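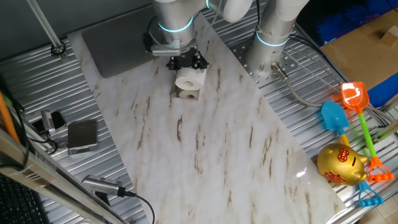

**Figure 2.** Toilet paper rolls stacked on the marble-patterned board, with two toy shovels and a gold piggy bank at its edge.

### 3.2 Soft and hard household items on a shared surface

The second part of the study looked at how people judge the tidiness of a surface when the items on it do not belong together. Earlier work in our group (Hong and Cha, Section 2) used matched sets such as cups with saucers or towels with washcloths. Participants sorted those sets quickly and agreed with one another on most of them. Mixed sets are closer to what people find at home on a hallway table or the end of a counter, where bathroom supplies and children's toys often end up side by side.

The mixed set used in this section is shown in Figure 2. Toilet paper was chosen as the soft item. It is cheap, familiar to every participant, and can be stacked on its side or on its end. A roll on its side shows the opening of its core, and in the pilot several participants used the direction of the core to decide whether a stack was "put away" or "just left there." We therefore recorded core direction for every arrangement.

The hard items were the toys and the piggy bank. The shovels differ in color, one orange with a green handle and the other blue with a yellow handle, so that participants could name them without confusion. Long items of this kind are hard to place neatly. They take up the edge of a surface and tend to be laid at an angle, and other items get rested on top of them. The piggy bank is shiny and has red Chinese characters on its side. Participants described it as a decoration more often than as a toy, and this affected where they thought it should go.

The board has a white marble pattern with brown and tan veins. We kept the same board for all arrangements in this section. White paper on a pale surface stands out less than the colored toys do, and we return to this point in Section 4.

**Procedure.** Each participant saw 100 arrangements in random order. For each one they gave a tidiness rating on a sliding scale and then named the one item they would move first. There was no time limit for the rating. Sessions took place in August at the Jarley site, and the responses were coded by both authors using the Kivach scheme. Where the two codes differed, the authors read the response again together and settled on one.

**Participants.** We recruited 200 adults through the Sastow mailing list. Of these, 180 finished the full session and are included in the analysis. The remaining responses were dropped before coding.

**First item moved.** The most common choice was the item resting on top of something else. When the piggy bank lay across the shovel handles, participants usually named it first, even if they had rated the paper rolls as the messier group. Several wrote that the shovels could not be dealt with until the bank was out of the way. Stacked rolls were named first mainly when the lower roll was partly hidden. Participants who kept spare rolls in a closet at home were more likely to move the paper first than those who kept them in the open.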